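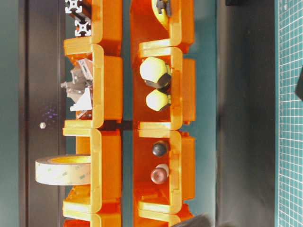
Orange storage bins with aluminum profiles and metal brackets.

Stivavent Community Workshop: October update for the Ghaffari Fund

What a month! The Tuesday bike repair evening has been full every week, and we had to start a second sign-up sheet (people were already asking in the doorway at half past five). Your grant paid for 20 evening sessions and we have now run 19 of them, with the last one coming up next week.

The Temton school group finished their three cargo trailers and rode them over to the library, loaded with donated books. Ladan Ebrahimi led that course and would love to run it again in spring. Two of the students have asked to help her teach it!

Spending is on track. Tools came in a little under budget, tires and inner tubes a little over, and we moved the difference across as agreed on the phone. The one delay is the new workbench lighting. Goneo has pushed delivery back, so we're using the old lamps for now and the late session closes at eight.

Still to do before the next report: the first aid refresher, the winter timetable, and getting the side door fixed.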